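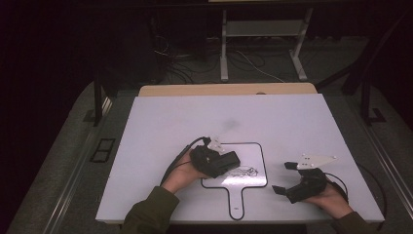

Handheld board on the carpet-topped bench, with the scribble in the middle

Small whiteboard, marker won't come off cleanly - what do you use?

tarard_flats wrote:
I have a paddle-shaped dry-erase board, the kind with a handle so you can hold it up across a room. White face, black line all the way around the edge. I use it for calling out scores and for letting kids draw on while they wait. At the moment it has one tight scribble in the middle and I am using that as my test patch.

Dry felt takes off some of it and spreads the rest. I get gray smears and the thick lines stay dark. I don't want to ruin the surface. What is everyone using on these? I would prefer something I can buy at a regular store.

hiltthorpe2 wrote:
How long was the marker on there? If it's less than a day a dry cloth should do it. If it sat for a month you need a liquid.

tarard_flats wrote:
Not long. A few hours at most on this one. I have left writing on it for weeks before though, so the surface may already be worn.

brasspin wrote:
Rubbing alcohol. The 70 percent kind is fine. Put it on a paper towel, wipe once in one direction, turn the towel over, wipe again. The mistake people make is going in circles with the same dirty spot of towel. All you do then is move the ink.

Joined in June, 967 posts, and I think 30 of them are me telling people to turn the towel over.

oldchalk wrote:
I disagree with alcohol on the cheap ones. I had three boards of this type and alcohol dulled two of them. After that everything stained. Plain water with a drop of dish soap, then dry it all the way before you write on it again. It takes longer but the face stays glossy.

brasspin wrote:
Were they painted boards or film? Alcohol on a painted face can be a problem. On film I have never had it happen and I have cleaned a lot of them.

oldchalk wrote:
No idea. They were white and they were cheap. Most people won't know either, so I would still say start with soap.

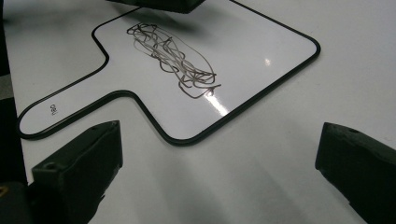

tarard_flats wrote:
Mine is a deli, the name is printed small near the end of the handle. The face is still glossy, you can see the ceiling lights in it, so I don't think it is worn out yet. The scribble is partly smudged and some of the thinner strokes look more brown than gray. I don't know if the brown means anything. The marker is black and came from a mixed pack, no name on it that I can find.

hiltthorpe2 wrote:
Brown or purple in the thin parts is common with cheap black ink. Black is usually made from several colors and you see them when the layer is thin. It doesn't mean a stain. I would change the marker before I blamed the board.

kettle_351 wrote:
Agree on the marker. We had a bulk box of Brandik markers at work and every board in the building looked dirty. Switched to a different kind and the same boards wiped clean with a dry cloth. Same cloths too.

brasspin wrote:
Brandik are fine if you store them flat. Stand them tip up and the ink settles at the wrong end, then they write thin and stick to everything.

kettle_351 wrote:
They were stored flat. They came out of the box, went in a drawer and stayed in the drawer. Still bad.

brasspin wrote:
Then you got an old box.

oldchalk wrote:
Another thing to try before any liquid - write over the old marks with a fresh marker and wipe right away, before it dries. The new ink loosens the old ink. Works on small areas. For a whole board it wastes a marker.

tarard_flats wrote:
I will try that first. The scribble is small enough. What about the handle? It gets grimy where people hold it and I have been leaving it alone.

hiltthorpe2 wrote:
Soap and water. Finger grease is half the problem on these handheld ones. People grab them by the face, then the marker skips over the greasy part and you press harder. Wash the whole thing, front and back, and let it dry flat.

baptiste_supply wrote:
We get asked about this at the counter. I tell people to do soap first, alcohol if soap doesn't work, and never a kitchen scouring pad. The pad takes the ink off and scratches the surface, and the next time you write the ink goes down in the scratches. Melamine sponges do the same thing, only slower.

kettle_351 wrote:
I have used a melamine sponge on mine for two years with no trouble.

baptiste_supply wrote:
Hold it up sideways to a lamp and look at the middle compared to the corners.

kettle_351 wrote:
OK, it is a bit duller in the middle. It still wipes though.

oldchalk wrote:
tarard, do the overwriting on one end of the scribble only, so you have something to compare it to. Then soap on the other end. Post what you get.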